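How does a robot learn to pick things up?

Hi, I'm Oi-ling Kwok, and I teach robots to grab stuff! You learned to grab when you were a baby, mostly by missing a lot. My robot at the Pernness lab learned the same way (and oh boy, did it miss).
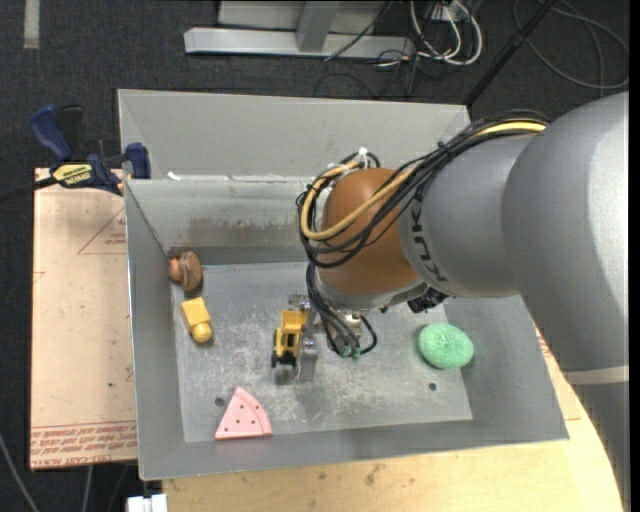

Practice is the whole secret of our method, which we call Hattar. The robot picks a spot, reaches in, closes its gripper and lifts. Then the computer writes down "got it" or "missed" and tries again. We use toys because their shapes are so different. A yellow toy construction vehicle has wheels and corners for the metal finger to press against, but a speckled green oval gives it nothing but curves!

We let it practice 3,000 times. At the start, it got only 8 grabs right out of every 100. By July it was up to 84! My brother Pak-hei thought I'd mixed up the numbers, so I ran the test again, and it came out the same.

It still has trouble when toys get stuck against a wall of the bin, so that's what we're working on next. Try it yourself: put on thick mittens and pick up a grape, then a block. Which one did you drop more?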